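I'll admit I squealed a little when the Perard box showed up! Two evenings, 87 screws and one lost washer later, I had a tabletop arm with a gripper and a tiny wrist camera (the camera is why I wanted it). Rizwan Afridi at Stadis, who sell the kit, talked me through the wiring by phone. 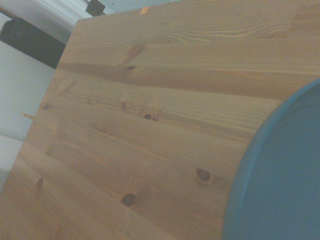

My first real test was the wrist camera, up close on pine. I wanted grain, and I got it, fine wavy lines and all – even the faint seams between the glued strips and the dark knots. The app is clunkier, and I'd still like a longer cable.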